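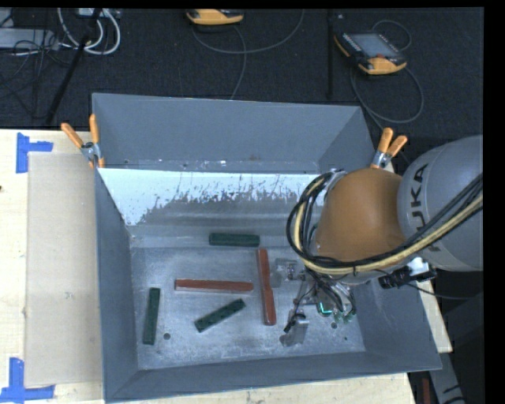 The sorting bin on its table at the Bulness workshop, with green and reddish-brown blocks in it.

When I rang to ask if I might come and talk about blocks for an afternoon, the woman who looks after the collection at Bulness laughed and said she could easily manage a whole day, so I had better bring sandwiches. I did, and I'm glad of it, because we were still talking when the light went!

The workshop is up a flight of stone steps behind the old Meredith bakery, and you smell warm bread all the way up (they rent out the ovens at the back to a couple of local bakers). Inside it's shelves, mostly, and on the shelves are trays of building blocks that have come in from nurseries, church halls and people's lofts. She has 3,827 of them written down in a ledger, in pencil, and a good many more waiting their turn.

"I never meant to have so many," she told me, putting the kettle on. "I had my own from when I was small, a Nurel set, and there were pieces missing. I thought I'd find the missing ones and stop. That was in March, years ago, and I've still not found the long arch."

Everything that arrives goes into the big grey metal bin first. It's a proper old thing with sloping sides, scuffed across the bottom, and it has small round holes in the floor which she is rather fond of, as the grit falls through them when she gives it a shake. She likes to spread just a few blocks out at a time and look at them properly before deciding where they belong.

"People tip a whole bag out and then they can't see anything," she said. "If you've only got a handful in front of you, you notice things. You notice that one brown is longer than the other. You notice the little marks on top of a green one, and you start wondering who made them."

I asked about the colours, because the dark green and the reddish brown seem to turn up everywhere in the room once you've got your eye in. She thinks of them as the quiet colours. Children go for red and yellow, she says, so the greens and browns get left at the bottom of the box, and those are the ones she has always felt a bit sorry for. Her Gorkska tray is nearly all green, and she took it down to show me, and then took down the one beside it, and so on along the shelf until we'd run out of table and had to use the chairs.

The blocks are lent out in boxes of 60, and a family may keep one for 3 weeks (or longer, if they ring up and ask nicely). Almost 1,000 boxes have gone down those stone steps so far. Do they all come back complete?

"Oh, goodness, no," she said. "They come back with one too many as often as one too few. I've had dominoes, I've had a bath plug. I put the odd things on the windowsill and people come and claim them."

Before I left she asked me, quite seriously, to check my mother's loft for a long arch. I've promised to look at the weekend.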